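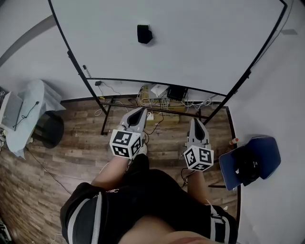
Two hand-held grippers, one for each hand, in front of the whiteboard.

Home | Kits | For Kids | Ask Us | Basket

How do you teach a robot to use its hands?

Think back to when you learned to tie your shoes. Somebody probably showed you, very slowly, and then you tried it, and then they showed you again (and maybe again after that!). Robots can learn by being shown, too, and the Stimlow kit is made for people who want to do the showing.

A gripper is a robot's hand. The ones in the Stimlow kit are gray, with black pads on the inside where the fingers squeeze, and you hold one in each hand. Then you do an ordinary job with them - picking up a sock, say, or putting a cup on a shelf - and the kit keeps a record of how your hands moved. Later on, a robot can study that record and have a go by itself.

Now look for the white cubes with the black and white squares on them. Those patterns are called markers, and they work a bit like name tags. When a camera spots one, the computer can figure out where the gripper is and which way it is tilted.

Does a robot learn after one try? Oh, not at all! Nobuhle Hendricks, who runs our Lomham workshop, likes to have 2,000 tries saved up before she starts teaching a robot a new job. That is a lot of socks.

The kit is for ages 10 and up, with a grown-up close by, and up to 4 people can take turns in one session. If you are younger than that, come and watch - we love questions, even the long ones.

We use cookies to remember your basket. OK | Change settings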